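Is a robot open day worth it if half the demo is on a screen?

Posted by Valbona Stoyanova

Hi all, I need some opinions before I commit a van full of people to this. I help run a hobby group (adults mostly, a few teenagers) and we've been offered a slot at the Sornix open day in April. I went to their last one by myself in January 2023 and came home with mixed feelings, so I'd love to hear from anyone who has been to this kind of thing or put one on.

The main demonstration was a kitchen job done in simulation. A Franka arm, a marble counter, a white mug, and the arm has to deal with the mug. They had it up on a big screen and let us ask for different views while the presenter talked. I saved a few of the views from the visitor download page:

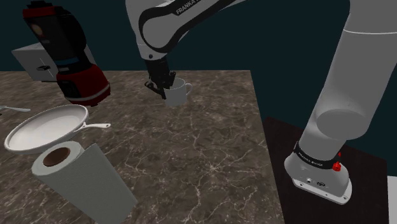
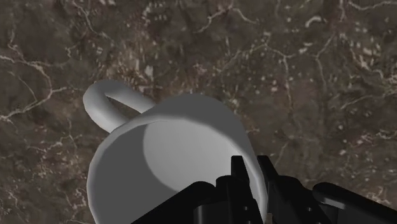
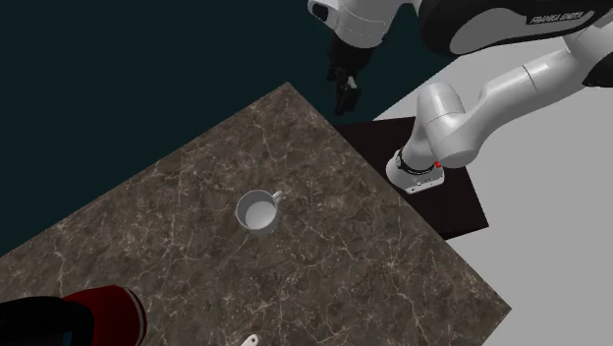 The presenter was a young guy called Imtiaz Majumder and he was great, very patient with us. He'd stop the thing, swing the view around, and ask what we thought the arm should do next. I got it wrong more than once! Somebody's kid wanted to know why it doesn't just grab the handle like a person would, and that turned into the best ten minutes of the whole visit. We also talked for a while about how a mug is a nasty shape for two straight fingers, because you can go for the rim, or the wall, or the handle, and each one leaves you with a different problem when you want to set it down again.

But here's my trouble. I had told my group "robot demonstration" and in my head that meant a big arm humming away behind a fence. There was one of those too, in the next hall, but we got maybe five minutes with it and we had to stand so far back that I mostly saw jackets. The simulated kitchen was where all the time went. I enjoyed it, I really did, but I already like this stuff. Would a mixed group feel cheated? There are 36 of us if everybody who put their name down turns up, and it's a long drive out to Paltside.

Also, does anyone know if they split big groups? And is there somewhere to eat? I don't remember seeing anything except a coffee machine, and I had forgotten my change.

Thanks in advance, and sorry this got long.

Damir Omerović

I've been on the other side of this. I did visitor days for four years at a shop a lot smaller than Sornix, and I'd say go, but call ahead and change what you ask for.

The simulated part gets the most time for a very dull reason: you can stop it. With a real arm in front of the public you've got the fence, the person on the stop button, the warm-up, and if it drops the mug you are sweeping the floor while a roomful of people look at their phones. In the simulator you reset and go again. We used to get through the same pick 200 times before an open day, just trying small changes in where the mug was sitting and which way the handle pointed. Good luck doing that by hand.

What I'd do in your shoes:

Tell your group beforehand that it's a kitchen task in simulation. Use those words. The visitors who grumbled at ours were nearly always the ones who had been promised something else on the bus.

Ask for two sessions. A presenter can't do the "what should it do next" game with 36 people, it turns into three confident ones shouting and everyone else nodding along. Half of you with the simulator, half in the hall with the real machine, then swap.

Ask whether your people can drive. Some places will let visitors steer the simulated arm with a game controller or a little joystick thing, and that changes the mood completely – even the bored uncle wants a turn. Bringing the fingers down straight over a mug looks easy until you try it and find you've been judging the depth all wrong. Close-up view and wide view side by side help a lot. Get them to put up both, because with only the close one everybody loses track of where the rest of the arm has gone.

Have someone collect questions on paper in the van. Teenagers won't put a hand up but they'll write down some excellent stuff.

And get the real arm time in writing. Five minutes is too short. Twenty is reasonable to ask for.

I can't help with the food, I've never been to Paltside.

Vasilis Shehu

went to the same one, thought it was ok. parking is bad, use the lower lot. there's a bakery 500 yards back toward the main road, cash only when I was there

no relation to the Shehu stand by the entrance btw, people keep asking me for pens

Amândio Vieira

Damir covered most of it so I'll just add my bit. I took my night class last year, adults who are switching jobs, and I was worried about exactly the same thing. A couple of them were flat about it in the parking lot. Then the next week those same two were arguing over whether you'd rather have the gripper come in over the rim or from the side, and one had been practicing on her own coffee mug with a pair of salad tongs (try it, it's maddening). So I wouldn't judge by faces on the day.

One thing to watch. They run a second talk called Zana, upstairs, and the signs make it look like part of the same demo. It's a sales talk for warehouse people. Nothing wrong with it, but it runs close to 2 hours and we lost half the afternoon before I worked out we could leave. Skip it unless somebody in your group buys shelving.

Yes, they do split groups, or they did for us. I emailed the visitor desk and had a reply the next morning. Put the ages in your email too. When they know teenagers are coming they slow down on the joint angles and let the kids pick where the mug goes.

Valbona Stoyanova

Thank you all, this is so helpful! I've written to the visitor desk asking for two sessions and twenty minutes with the real arm, and I asked about the game controllers too. Vasilis, bless you for the bakery. I'll bring cash this time, and salad tongs for the van.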